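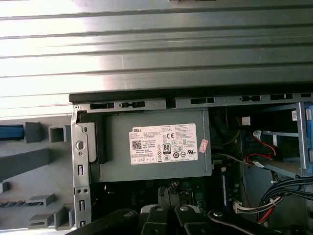
Is mining at home still worth it if I sell the coins right away?
I put 2 old desktops on the Pavmont pool in March and I'm making pocket change. The Dell power supply in one of them has the 80 PLUS logo on its label, so I figured the power bill would stay low. Nope, it went up 76 dollars! Do I quit, or hold the coins and hope?
Sem Visser

puratstead_pete
Quit. I spent $1180 on gear and got maybe $200 back (before taxes, ugh). 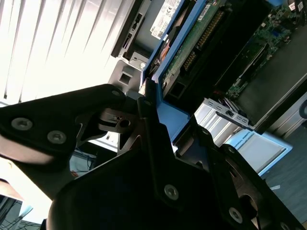
If you want coins, just buy a few with what you'd have paid the power company. And check Pavmont's payout minimum first, or your last bit gets stuck there.

Benjelloun
depends on your electric rate

cerkley_mom
Write down the price on the day each payout lands! I didn't, and tax time was a mess.
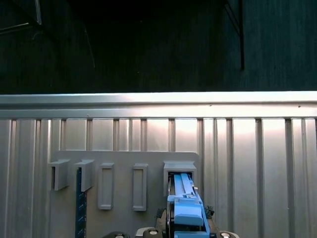 Ribbed metal panel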